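Wanted: people who will read our instructions and get them wrong

Kinelik writes the folded sheets of paper that come in the box with other companies' products. You have thrown away many of them. We hold no grudge, but we would like to know at what point you gave up, and we pay for the information.

We are looking for 64 adults to try out draft assembly guides for a line of shelving called Torvik. You will get a bag of parts, a sheet of paper and a quiet room. A writer will sit behind you and is under strict orders not to sigh. Sessions last 2 hours, and you will be paid $50 whether or not anything is standing at the end.
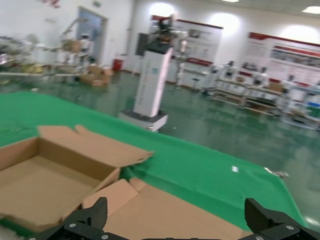
Cardboard on a green-covered table.

You should be 18 or over, able to read English and comfortable being watched while you look for a screw. Please don't apply if you build furniture for a living, or if you have ever corrected a stranger's grip on a screwdriver. Our last round had a retired cabinetmaker in it. He finished before the writer had sat down, and we learned nothing.

Tools are provided. So is coffee, although past participants have been frank about the coffee. Wear something you can kneel in. Swearing is fine and goes into the notes word for word.

Sessions run through April at our office in the old Plevel building, second floor. The elevator works. The sign saying it doesn't was written by a previous tenant and is glued on.

To apply, send a few lines to Wahyudi Oei at the front desk with your name, a phone number and the last thing you put together at home. Tell him how it went, and mention any leftover parts. Applications close when the places are full.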